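My two days in the back row

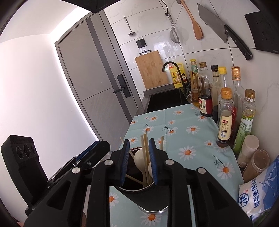
February, and cold enough that I wore the big coat into the courthouse and then had to carry it around like a sleeping child all day. I had promised myself I would go and watch at least part of the Moko case, having grumbled about app stores at the dinner table for so long that my family told me to go grumble somewhere official. So I took two days off and went!

For anyone reading this who isn't me (hello, cousin), the case is between Moko, who make the phone I have in my pocket, and a little company called Furtună, who make a weather app I used to love. Furtună says Moko buried them in the store search results right after putting out its own weather app. Moko says the search results are decided by a formula and that the formula has no feelings about anybody. I am boiling down a great deal of paper there. One of the exhibits was 3053 pages long, and we know this because the lawyer for Furtună said the number so many times that the court reporter started typing it before he got to the end.

I got there early and still only got the back row, on the aisle, next to a radiator that clanked. The man beside me was Sylvain Barbier, who came over from Montreal to write about it for a trade newsletter and was very kind about explaining things when the judge stepped out. He had a thermos of coffee and a bag of almonds, and I had a squashed granola bar, and between us we got through to lunch. I asked him who he thought was winning and he said he gave up guessing at these things years ago, and then he guessed for twenty minutes straight. He thinks Furtună has the better story and Moko has the better contract, and that judges read contracts.

The morning was all about ranking. An engineer from Moko, a soft-spoken woman with a cold, had to explain how the store decides what comes up first when you type in "rain." I followed maybe half. There is a score, and the score is made of other scores, and one of those is something they call Firkis, which is an internal name for how long people keep an app before they delete it. Well, the lawyer wanted to know who picked the name, and what it meant, and whether it had been changed in the spring, and when, and by whom, and she kept saying she would have to look at the change log. I felt for her. I can't remember what I changed on my own phone last week, and no one is asking me under oath. But I did notice that Moko's own weather app got its score from a different starting point than everybody else's, and when that came out there was a good bit of shuffling at the front tables.

After lunch (soup, not good, and a roll that was) we had Jean Moncrieff, who started Furtună out of a spare bedroom and looked as though the suit had been bought for the occasion. I liked Jean right away. There was a long stretch about the day the downloads dropped, and how the whole staff, all 6 of them, thought the dashboard was broken and spent the afternoon trying to fix it. The other side then asked, quite politely, whether the app had crashed a lot that same month, and Jean had to say yes, it had. I remember that month! It crashed on me in a parking lot with hail coming down. I had forgotten all about it until I heard it said out loud, and it took some of the wind out of me, I'll admit.

The second day was slower. They spent most of the morning arguing over whether an email could come in, and I spent most of it reading the back of the coat of the person in front of me. Then an economist talked about Clullanitz, the smaller store that Moko says proves people have a choice. I have never met a soul who uses Clullanitz. Sylvain has it on an old tablet, he told me, and it sold him a chess game once. The economist had a chart where one bar went up to 80 and the other you could hardly see, and each side spent an hour telling us the chart was good for them.

I came home tired and with a crick in my neck, and Dad wanted to know who won, and I had to tell him there is another week of witnesses and then the judge goes away and thinks until summer. He said that was a long time to wait over a weather app. I started in on how it was about more than the weather app, and he went to put the kettle on, so I followed him into the kitchen and told him the rest in there.

I did put Furtună back on my phone tonight. It says snow by morning. Moko's says clear. I've left my boots by the door and I'm going to bed.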